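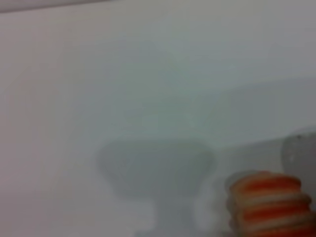 Issue #106

Shadow-based height estimate wanders at close range
Status: Open, reopened, closed, reopened
Component: Dramine (wrist camera height module)
Reported by: Tomoyo Hayashi
Assigned to: Tomoyo Hayashi, by a vote held while she was getting coffee

Summary

Dramine is supposed to estimate how high the wrist is above the work surface using one wrist camera and the shadow on the surface. No depth sensor. The claim in our draft is that a soft shadow carries enough information in the width of its blurry edge to give a usable height. I wrote that claim. I would like it to be true by January.

At the moment it is true over most of the range and false exactly where a person would want it, in the last stretch before contact. The estimate drifts low, jumps high, and then reports full confidence in both.

Environment

Dramine, current branch, fixed exposure, autofocus disabled
Senda planner listening to the height output
Surface: the pale gray one, matte
Lights: ceiling only
Test set: 2374 frames from the wrist camera, heights taken from the arm's joint readings

Steps to reproduce

1. Start well above the surface and command a slow straight descent.
2. Log the Dramine height next to the joint-reading height.
3. Watch the two lines agree like old friends.
4. Keep descending.
5. Watch them stop speaking.

Expected: error stays flat or shrinks as the shadow gets sharper.
Actual: error grows, then flips sign. On the worst run it was off by 38 mm, with a confidence of 1.0. I have met people like this.

Log

Entry 1
Blamed the lens. The view is soft at this working distance and it seemed reasonable that lens blur was being added to shadow blur and the module couldn't tell them apart. Refit the blur model with a lens term. Error got smaller at mid height and didn't change at all close in. Kept the lens term anyway, as a souvenir.

Entry 2
Looked at what the shadow finder is outlining. The shadow is wide and rounded on top and narrows to a thick stem that goes down to the bottom of the image. The code assumes a closed blob. When the stem hits the bottom edge, the code closes the outline for us by drawing a straight line across, then measures that line as if it were the sharpest shadow edge ever seen. Sharp edge means low height. There goes the drift low.

Fix: throw away any edge sample that touches the image border. Low drift mostly gone. Closed the ticket and told people I had closed it, which was the mistake.

Entry 3
Reopened. The jumps high are still there.

Ran the edge sampler with the overlay on. A good number of samples on the right side of the stem are landing in the whitish haze next to the orange-and-white striped object in the lower right corner. The brightness changes slowly through there, so the module reads it as a very wide soft edge, and a very wide soft edge means a great height. Senda hears this and, quite sensibly, goes down faster.

Tried masking by color. That takes out the orange stripes without trouble. It doesn't take out the haze, which is about as gray as everything else we own. The rounded gray shape above the stripes also survives the mask and gets offered as a second shadow. Confidence: 1.0.

Entry 4
Replaced the color mask with a vote. Each edge sample now gives its own height, and the module takes the middle of the pile in place of the average. Samples from the haze are outnumbered by samples along the upper lobe and lose. This is the first change that helped near the surface. It is also the dullest change in the log, and I expect a reviewer to say so.

Confidence is now computed from how much the samples disagree. Before this it was computed from how many samples there were, so it was measuring enthusiasm.

Entry 5
Ran the no-shadow case. If there is no shadow in view, Dramine should return nothing and Senda should stop. Dramine returned a height. It had found the dark seam between two panels, running top to bottom on a slant, and fit a lovely narrow edge to it. It also took an interest in the little smudge left of the seam.

To be fair to the module, the seam is the strongest line it had to work with. To be less fair, a seam is dark on a thin strip and light on both sides, and a shadow doesn't do that. Added a check for brightness coming back up on the far side within a few pixels. The seam fails the check. So does the short one in the upper right corner. The smudge is now rejected for size. I have left it on the panel, where it is our cheapest regression test.
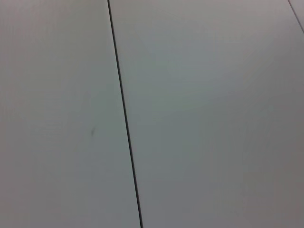
Results so far

All 2374 frames rerun with border rejection, the sample vote and the seam check. Sign flips are gone. The worst frames are still the close ones, and the error there still grows a little, so the sentence in the draft that says "accuracy improves toward contact" has been cut. The replacement sentence is shorter and I like it less.

The repeat descents aren't done. The plan says 100 and I haven't started, as Kudo (the logging tool) filled its disk with overlays from Entry 3.

Still to do

Clear the overlays off the Kudo disk
Run the 100 descents with the seam check on
Try one set with the lights turned down
Ask the Prirkport group whether their surface has seams, and if so how wide
Fix the label on the height plot, still in inches

Leaving this open until the descents are in.

T. Hayashi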